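Call for students: Kallix Robot Handling Club, spring build

We have places open for the term that starts in February, and we'd love to hear from you.

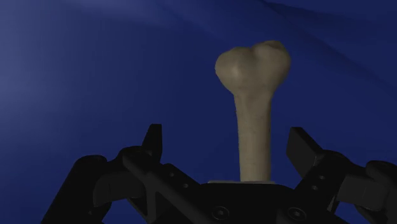

What we're working on

Kallix is the student robotics club at Bretell College. This year's project is called Remetti, and it's all about getting a two-finger gripper to handle awkward shapes. Boxes and cans are fine for a first week, but they get dull fast! So we went for bones. A long bone has a narrow shaft and a big knobby end, the weight is never quite where you'd guess, and a grip that looks perfect from one side can be hopeless from the other.

Right now nearly everything happens in simulation. We load a bone model, put it with the gripper, turn the wrist, try a different grasp, write down what went wrong and go again. The fall group got through 222 grasp trials on the upper-arm model alone (a lot of them terrible, and those were some of the best evenings we had). In the spring we want to do the same for the rest of the set, then enter the Derkach Student Grasping Challenge with whatever we've got.

Who we're looking for

Any student at Bretell can apply, in any year and any subject. You don't need to have touched a robot before. Last term we had people from nursing, art and geology, and the anatomy students were a huge help when the rest of us kept mixing up which end was which.

We especially need:

People who can write a little Python, or who want to learn it alongside us
Anyone who has used 3D modeling software, even just for fun
Someone to look after the trial log and the charts
Someone who likes writing, for the team report (the Derkach judges read every page)

What you'd be doing

Tuesday evenings are for everyone, 6 to 8:30 in the computer lab on the second floor of the engineering building. You'll be in a small group with at least one returning member. The first three sessions cover the basics: moving the gripper, opening and closing the fingers, setting up lighting and backgrounds, saving a run so that someone else can repeat it. After that each group picks a bone and it's yours until the end of term.

There's also an open lab on Saturday mornings. Come if you like, skip it if you don't. It gets busy near the deadline.

What it costs, what you get

Dues are $40 for the term, which goes toward software and the competition entry. If that's a problem, tell us and we'll waive it, no forms. Members get a login on the lab machines, and students in the applied computing program can count the term as one project credit.

How to apply

Send us a short note, 1000 characters at most, telling us what you study and one thing you'd like to try with the gripper. No résumé, please. Drop it in the Kallix box at the engineering front desk or use the form on the club page. Applications close Wednesday, December 14, 2022, and we'll write back to everyone before the winter break.

Questions go to Miroslava Tkachuk, project lead, engineering building, room 68. Her door is open most afternoons, and she's always happy to load up a bone and let you have a go.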